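The Decluttering Industry Would Like a Word With Your Cupboards

Every January my inbox fills with people who want me to own less. I went through the pile this year with a pencil in my hand, and by the time I had finished I was in a worse mood than when I started. So this month's long item is about home organizing: the courses, the consultants, the matching containers, and the claims that get made for all of it. Readers who have had a happy time with an organizer are welcome to write and say so. Several already have, and I'll get to one of them.

Let me start with what I accept. Most houses have too much in them. Mine does. There is a drawer in my kitchen that I open with my hip because something in it catches, and I have lived that way for years without once finding out what it is. I also accept that a tidy room is nicer to sit in than a messy one. What I don't accept is the price list, or the idea that a person with a full closet has something wrong with them that needs a program.

The program that gets talked up most in these parts is Pellar. You pay for a first visit, during which a consultant walks through the house and fills out what they call a flow sheet. You then get a plan. The plan I was shown, by a reader who asked me to leave her name out, ran to 5 pages and cost her $217. I have read it three times. The first page is a cover. The second explains that every household is different. The third is a list of zones, and the zones are kitchen, bathroom, bedroom and "transitional," meaning the hall. After that come two pages about containers, with suggested sizes, and a link to the place where you can buy them.

I asked Pellar whether the company makes money on the containers. Britta Frerichs, who answered on their behalf, was polite and quick about it. She wrote that clients are "free to source storage from any supplier" and that the suggested range is there "for convenience." I wrote back asking again whether the company makes money on the containers. I haven't had an answer to that one.

You may think I'm being hard on a small outfit trying to make a living. Maybe. But look at how the advice is built. Step one is always to take everything out. Step two is to get rid of a third of it. Step three is to put what's left into something new. I have now read four of these methods from start to finish, and in every one of them the getting rid takes a paragraph and the putting into something new takes the rest of the book. If you had really gotten rid of a third of your things, wouldn't the old shelf do?

Then there's the matter of the research. Onstead, which sells an online course, says on its front page that clutter costs the average family a good part of every day in lost time. I looked for where that comes from. The course materials point to a blog post, the blog post points to an article in a trade magazine, and the article points to a survey that Onstead ran itself by asking its own customers. People who have paid for a course on clutter say that clutter takes up their time. I believe them, but I wouldn't build a front page on it.

Kekeli Baidoo, who wrote to me after I grumbled about all this in June, has a better argument for organizers than any organizer has given me. She says the method hardly matters. What she paid for was somebody standing in her garage on a set day, so that she couldn't put it off again. "I knew what to do," she wrote. "I've known for years. I needed a witness." I think that's fair, and I think it's probably the truth about most of this business. It's also something a sister or a neighbor can do in exchange for lunch.
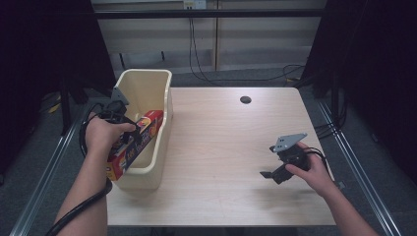
The neighbor has another advantage, and it is that she won't ask you how an object makes you feel. I've tried the feelings test. I stood in my own hallway holding a flashlight and asked myself whether I loved it. I did not love it. I keep it for when the power goes out. Half of what's in a working house is like that: fuses, tape, the good scissors, the bad scissors you use so as not to ruin the good ones, a spare key to a house where your friend may or may not still live. A system that can't cope with a flashlight is a system for people with very few chores.

There are softer versions of the test, I know. Some of them ask whether you've used the thing in the past year. That sounds sensible until you own a turkey pan and skip a Thanksgiving. Others tell you to turn all your hangers backward and see which ones have moved by summer. I did this. By summer I had learned that I wear the same few shirts, and I had known that going in. The other shirts are still there, because one of them is for funerals and one of them is for painting and I'd be sorry to mix them up.

My sharpest doubt is about labels. Every one of these courses is in love with labels. Onstead has a whole lesson on them, with a part on choosing lettering. Now, a label is a fine thing on a fuse box. But I stayed with friends who had labeled their whole pantry, and within two days I had found rice in "Flour" and something I took for birdseed in "Rice." The labels had stayed put and the food had moved on. Nobody in that house was confused, mind you, since they all knew where the rice was. Only the guest was confused, and I'd have been better off with the bag it came in — the bag at least says how long to cook it.

I promised you a happy customer. Ayman Atallah hired Pellar after his mother moved in with him and two kitchens had to become one. He writes that the consultant was patient with her, which he had stopped being, and that having a stranger suggest that nobody needs 4 colanders went over much better than when he had said it. He'd pay again. He also mentions, near the end of his letter, that the colanders are now in the basement. I don't say this to score a point. I think the basement is where most decluttering ends up, and there are worse places for a colander. I would only like the before-and-after pictures in the brochures to include the basement.

Which brings me to donating. All of the courses talk as though there were a door somewhere that you could push a third of your belongings through, with a grateful family on the other side. Dalal Azar sorts what comes in at a thrift store and was good enough to talk to me on the phone. January is her worst month. People bring in single shoes, she told me, and puzzles held shut with a rubber band, and cookbooks with pages stuck together. A good deal of it gets thrown out, and the store pays for the hauling. When I read her the line from the Onstead course about "giving your items a second life," she laughed for longer than I expected and then said she had to go, because somebody had left a mattress.

So what would I tell a person who wants a tidier house and has $217 to spend? Keep most of the money. Pick one drawer. Throw out what is broken, and don't give it to Dalal. Use the boxes you already have, ugly ones included, and leave the lid off so you can see in. If you can't make yourself start, call somebody and name a time. If you truly have no one to call, then hire an organizer by the hour and tell them at the door that you won't be buying containers, and see how the visit goes after that. I'd be interested to hear.

There is one outfit I can't make up my mind about. Ornon, run by Deividas Siliņa, doesn't do visits at all. For a flat fee he'll spend an hour with you by phone while you work, and he sells nothing else. I asked him what his method was and he said he didn't have one. I asked what he talked about for an hour and he said mostly the weather, and whether they'd finished the shelf yet. It's the cheapest thing I looked at and it matches what Kekeli Baidoo said about needing a witness. I still don't know that I'd pay a man to ask me about my shelf. But I notice I have less to say against him than against the rest, and I've been trying since before the holidays.

Letters on this go to the usual address. Please don't send containers. Next month's long item will be on extended warranties, and I could use copies of any claim that was turned down, with your account number blacked out.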